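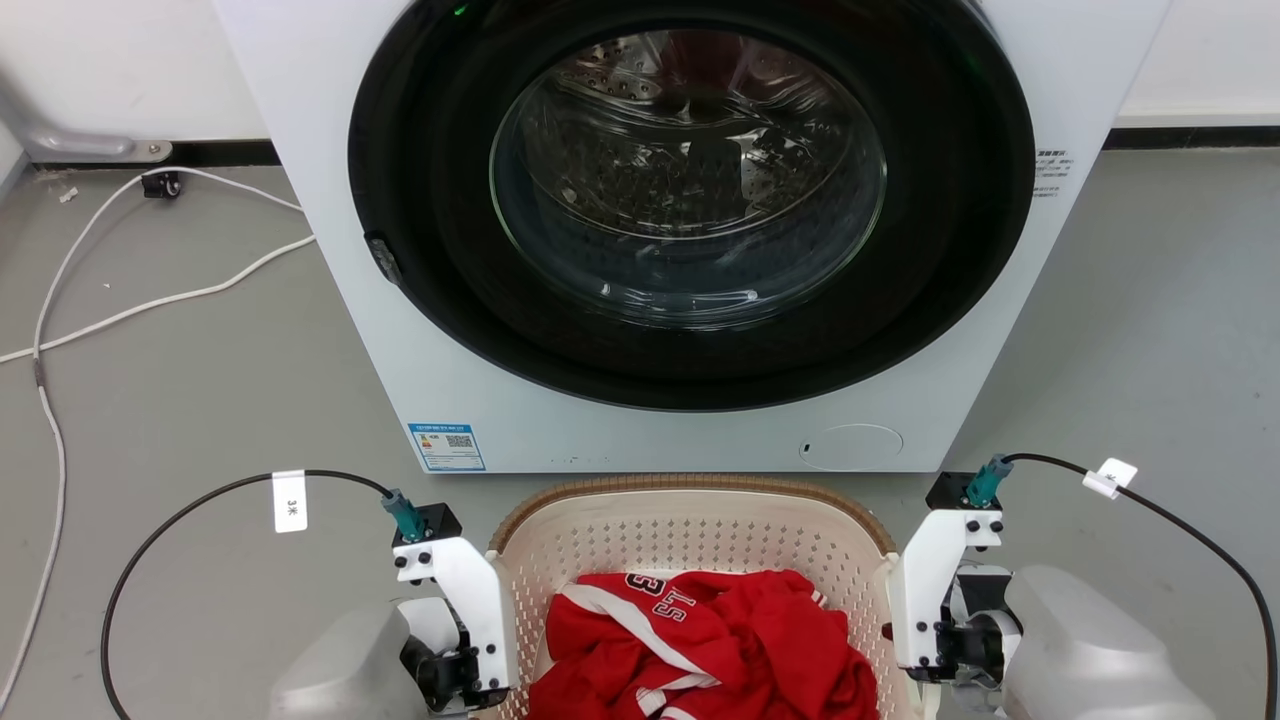 October 27, 2026
By Bo-ram Pyo

I have wanted a decent pair of laundry grippers for as long as I have been doing laundry with robots, and after 4 weeks with the Flaretti pair I think I can stop looking for a while. They are printed brackets, black screws and a jointed finger set, and they go on the ends of the two arms we already had. If you want something that looks finished, look elsewhere. If you want something that picks up a football shirt by the hem and keeps hold of it, read on!

Fitting took me an afternoon, most of it spent on cables. Each gripper takes a single plug at the top, and Flaretti's sheet tells you to leave a generous loop so the wrist can turn all the way over. Do it. I left mine too short the first time and the left wrist pulled its own plug out halfway through a reach (the controller took this very calmly, I did not). With the longer loop I haven't had a dropout.

Now the good part. Shiny sports fabric is horrible stuff to grip. It slides, it folds away from you, and our old Gomovholm pair used to close on it and come up with nothing about half the time. I ran the same job on both: basket on the floor in front of the washer, one garment at a time, lift it over the rim and put it through the door. Over 330 lifts the Gomovholm pair managed 213. The Flaretti pair lost only 9 in the same number. I checked that figure twice, then rang Ju-won Oh to tell him, and he asked me to check it again.

What makes the difference is how the fingers close. They come in low and slightly curled, so they gather a fold before they squeeze, and they stop pushing early. The Gomovholm fingers are flat and strong and would do very nicely with boxes. I still like them for boxes.

They are also narrow enough to work either side of a basket without knocking it about. Our basket is light plastic and any nudge sends it across a smooth floor, so the arms wait just outside the rim and only come in for the grab. With two hands you can pinch and spread, which helps a lot with sleeves. A sleeve left trailing will find the door seal every time.

Things I like less. The screws work loose. I now go round them with a driver every morning, and Ju-won suggested a drop of thread lock, which has helped on the right hand and for some reason hardly at all on the left. The finger tips pick up lint. The force setting lives three menus down in the Lim controller and goes back to its default when you restart, so write your number on a bit of tape. And wet cotton is still a struggle — one soaked towel is more than the joint wants to carry, and you can hear it complaining.

The head camera view is better than I expected. Because the brackets are slim you can see the cloth between the hands almost the whole way down, where the Gomovholm pair hid it right at the moment you cared. Glass doors and shiny drums throw up bright patches that confuse the depth reading, but that is the camera's problem and I'd have it with any gripper. I drive the last bit by eye.

Would I buy them again? Yes, and I'd order spare finger tips at the same time. Flastunora are meant to have a softer tip ready in December which fits the same joint, and I'll put a set on the left hand and leave the right as it is, then run the shirts again. Towels too, if the joint survives.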